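Folding, week whatever

12th February

Quick one as I've got to be out the door in a bit. People keep asking how the folding stuff is going so – it's going. Slowly. We are at 227 good episodes out of 241 recorded, which sounds fine until you remember Mohcine wants a lot more before he'll even start a training run.

For anyone new: two arms on a rail, a table, a pile of clothes, and one of us driving the arms by hand through a fold while everything gets logged. Do that over and over. Then the model gets to look at all of it and have a go itself. My job is the over and over bit.

What I've learnt since January, in no order.

Slow is bad. I started off doing very careful folds because I was scared of dropping things. Mohcine plotted the joint speeds and my first lot were basically a person asleep. Loads of tiny pauses where I was thinking. The policy copies the pauses! It gets to the hem and just sits there, thinking about nothing. So now I plan the whole fold before I start and then go. If I have to stop and think, I bin it and do it again.

Mistakes are fine, mostly. Missed a grip, went back, got it – keep. That's useful, the model needs to see how you get out of trouble. Missed it four times and then flung a sleeve off the table – not useful. The 14 we threw out were nearly all that, plus a couple where the log stopped early and I didnt notice.

Start it messy. Zoia caught me on this one. I was laying each thing out nicely before hitting record, without really meaning to, so every episode began from more or less the same spot. She now chucks the clothes down herself and won't let me touch them. Annoying. Right, though.

Plain tops are easy and dull. Anything shiny or slippy is a pain, the grippers close and the cloth slides out sideways. Thick seams are lovely, you can grab those all day. Dark things on the table were my big worry but patterned dark is okay, there's something for the cameras to hang on to. Plain black socks, no. We tried, I don't want to talk about the socks.

Both hands at once is the hard part. My left lags behind my right, always has, and you can see it in the data as clear as anything. Florencia drove 3 sessions last month and hers is the other way round, so between us we might average out to one normal person. Mohcine says that isn't how it works.

Labels – we write one line per episode, what the item is and what was done. I got lazy and put "shirt" for a whole afternoon. Had to go back through 141 of them and put the proper thing in. Do it at the time. Please. Learn from me.

Also the resets. Most of the day is resets really. The fold itself is short, then it's arms home, clothes off, shake it out, chuck it down, name the next one, go. I've got a rhythm now with the radio on but my shoulders know about it by teatime.

Next up is towels, which Zoia reckons will be a holiday after this, and then Madton are meant to be sending over a box of kids' clothes. Tiny sleeves. Can't wait (I can wait). Somewhere in there we also need to swap the gripper pads becuase the left ones are wearing smooth, and I need to write up how we're naming files before I forget it myself.

Right, got to go. Leaving you with one from the dark patterned lot, a grip at each end.

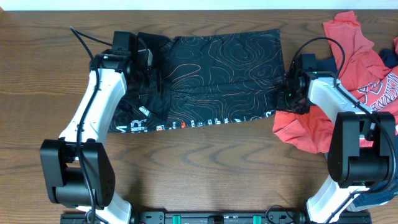
Recent posts

- Gripper pads: what we've tried so far
- Why I bin more than I keep
- The sock post (short)
- Setting up the rail, with Orvokki's notes
- A day at Overgaard

This site uses cookies to remember your settings and count visits. By carrying on you agree to this. Accept | Manage cookies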